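Good day, a really good day, and I want to get it down before I'm too tired to be fair about it.

We passed 2,575 demonstrations this morning and Stellan finally let me train on the lot. Until now he has had me on the first 1,000, all the same kind of thing, plain sheet, plain wall, one cloth at a time, and the policy that came out of it was lovely on a plain sheet and hopeless anywhere else. In February it couldn't find the edge of a towel on a checked tablecloth. I sulked for a week over that towel.

So the new set has 750 demos in lived-in bedrooms, with the furniture left alone and the bedding as it is. Stripes, cartoons, lettering, bright windows, whatever people have. No tidying first! Eilif was against it (he thought we'd just be feeding it noise) and I wasn't sure myself, to tell the truth. But the scores on the held-out rooms came in after lunch and first grasps on dark cloth are up, clearly up, in every room but one. The plain-sheet scores haven't dropped either. I ran it four times with different seeds and the order of the results never changed. I did a little lap of the corridor.

What I like most is how cheap the change is. Same hand-held gripper, same network, same training time on the Rundier machine. We only moved the people holding the thing into messier places.

Still bad: near-black cloth with the light behind it. The folds vanish and it goes for the outline. Eilif says fix the exposure, I say collect more of exactly that and let it learn. We'll try both and see who buys the buns.

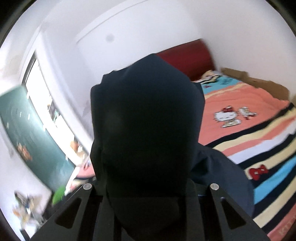 Graltudov, 11th August

Later. Been looking through frames since supper. Navy cloth between the fingers, hardly a crease to be found in the lower part, a window blazing white on the left, and then Hello Kitty and all those stripes on the bed. I love this one. I've put it on the wall over my desk with "hard" written on it in pencil.

Must ask Stellan about the Strömberg gloves, and charge the second gripper.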